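Kuvau Wrist Kit – two-finger gripper and simulator files

For home and shared-workshop arm builds

Item status: in stock, ships flat
Sold by: Cliltport
Page last changed: Dec 9, 2018

The Kuvau Wrist Kit is a two-finger parallel gripper for small arms, with a palm camera mount and a matching set of simulator files. You get the parts to build the hand on your bench and a model of the same hand to run on your computer. Most people start with the model, get their motions working there, and then put the metal together.

The kit was drawn up by Iddrisu Kpodo for his own arm, which he built in a shared workshop over two winters. He wanted a hand he could take apart with one hex key and print new fingers for when he bent or cracked the old ones. The version sold here is the fourth. The palm is stiffer than on the third, and the cable now leaves from the side, so it no longer rubs on the wrist joint.

What is in the box

Palm plate and cover, cut and drilled
Two finger carriers with bearings fitted
Two flat fingers, squared tips
One drive motor with lead screw
Camera bracket for the palm (camera not included)
Cable, screws, one hex key
Card with the download code for the simulator files

Sizes and limits

Opening between pads, fully open: 97 mm
Finger length from palm: 50 mm
Longest finger the carriers will take: 100 mm
Grip force, highest setting: 40 newtons
Power: 12 volts, supply not included
Controller: Nartey board, any revision with the six-pin plug

The Nartey board is sold separately. If you already have one from an older kit, check the plug before you order. Boards with the four-pin plug will turn the motor but can't read its position, and the gripper won't know when it has closed.

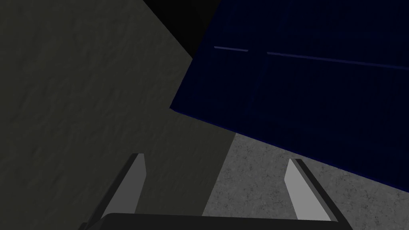

The simulator files load into Illus, which runs on an ordinary desktop computer. There is one file for the hand, one for the palm camera, and a small test room with cabinets and a floor to practice in. The palm camera looks out past the fingers, so both of them stay in view while you drive. With the hand open and empty you can see the gray pads facing each other, the speckled floor beyond the right finger and the long lower edge of the dark blue panel above it. An edge like that is useful when you check camera tilt. Roll the wrist a little at a time and watch how the slope of the line changes against the fingertips, then do the same with the real camera and a strip of tape on your shop floor. If the two don't agree, change the camera angle in the settings file and load the room again.

The finger shapes in the model are kept simple, with flat faces and straight edges. This keeps the contact math fast. It also means that a rounded or ribbed finger you print yourself won't behave the same in Illus until you swap in your own shape. Instructions for that are in the download, in the folder called fingers.

Lighting in the test room is plain, and some corners go fully dark. You can add lamps from the Illus menu. Save the room under a new name first, as the update tool writes over the original.

Putting it together

Plan on an evening. Fit the motor to the palm plate before the carriers – the two inner screws can't be reached afterward. Slide both carriers to the open end of the rail, put the lead screw in, and turn it by hand through the full travel. It should move evenly. If it gets tight near the middle, loosen the rail screws, run the carriers back and forth, and tighten again from the center out.

Leave the fingers off until the motor direction has been checked. A reversed motor will drive the carriers into the end stops, and with the fingers on it can strip the screw.

Bolt pattern

The palm plate has four holes on a square and one locating pin. Adapter plates for other wrists are listed under Parts. If yours isn't there, the drawing is in the download and can be cut from 5 mm aluminum on a hobby router.

Known issues

The cover buzzes at high motor speed. A strip of felt tape under the long side stops it.

On some computers Illus opens the test room with the hand partly closed. Send the open command once and it stays correct until you quit.

The first printing of the card that comes with the kit has the download code on the back, under the fold.

Spare parts

Fingers, pair
Finger carrier, single
Lead screw with nut
Camera bracket
Cover, black or gray

Spares go out by letter mail. Orders placed in the second half of December ship in the new year. Returns are accepted on unbuilt kits with the card still sealed.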